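Derier Simulation Pack – Frequently Asked Questions

Last revised Tuesday, October 9, 2018. Applies to release 2 of the pack. Questions missing from this page go to Honeylyn Yap at the support desk.

General

What is the Derier pack?
A set of simulated manipulation tasks for arms with seven joints. Each task consists of an arm model, one piece of furniture, a reset routine and a scoring script. The pack is sold by Farkier and runs on top of the Flakach physics engine, which is licensed separately.

Do I need a physical arm to use it?
No. The controllers you write can be exported to hardware through the Pană bridge, but nothing in the pack checks for a connected robot.

Which tasks are included?
Drawer opening, hinged door opening, handle reaching and knob grasping. Pick-and-place tasks are not part of this product.

How many furniture variants do I get?
There are 98 in the standard license and 482 in the extended license. Variants differ in outer size, handle placement, joint friction and surface texture. The extended set contains everything in the standard set.

Installation

What are the system requirements?
A 64-bit Linux machine, 8 GB of memory and a graphics card with current drivers. Rendering can be turned off, in which case the graphics card is not needed. The full download is almost 860 MB.

Can I install it without root access?
Yes. Unpack the archive in your home directory and set DERIER_HOME to that path. The Flakach license file must be readable by the same user.

The installer stops at "mesh cache". What now?
Delete the cache folder and start the installer again. If it stops a second time, send the log to support. Arne Kohlhase maintains the mesh converter and will want the complete log, including the header lines.

Control and scoring

Which control modes are supported?
Joint position, joint velocity and end-effector pose. Torque control works but is not covered by the scoring scripts, and scores obtained with it should not be compared with the others.

How is contact with a handle detected?
The engine reports contact pairs at each physics step. The scoring script counts a grasp when both fingers are in contact with the same handle body for the number of steps set in the task file. Contact by one finger is logged as a touch and earns no grasp credit.

Why does my gripper slip off the handle?
Check the approach first. Closed fingers can reach a handle but cannot enclose it, and the reach task accepts this while the drawer task does not. After that, check the friction value in the variant file. Some older files carry a value that is too low – a corrected set is in the downloads area.

Can the base be moved?
The base is fixed at load time. Its position is set in the task file and can be changed between episodes.

Rendering
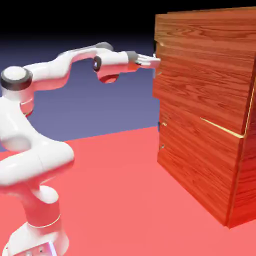 Can I change the floor and background?
Yes. Both are set in scene.cfg. The floor takes a single color or a texture file. The background takes a gradient or a room model. Room models slow rendering and have no effect on physics.

White arm parts look tinted. Is this a bug?
No. Bounce light is on by default, so a strongly colored floor will show on the lower surfaces of a pale arm. Set bounce to 0 to remove it, or choose a gray floor. Crisanto Barredo has written a short note on lighting for vision training, available on request.

Can I add more cameras?
Yes, with one block per camera in scene.cfg. Depth and segmentation output are switched on per camera. Frame rate drops with each one added.

Are wood textures tied to the physics?
No. Texture is visual only. Mass and friction come from the variant file.

Licensing and support

May I publish results obtained with the pack?
Yes. State the release number and the license level, as the two variant sets are not equivalent for benchmarking.

Can I add my own furniture?
Yes. Models in URDF format can be converted with the supplied tool. Handles must be separate bodies with names beginning with "handle_", otherwise the scoring script ignores them.

Is there a trial?
A 30-day trial with the drawer and reach tasks is available. Requests go to Omid Safavi in sales. Trial files open in the full version without conversion.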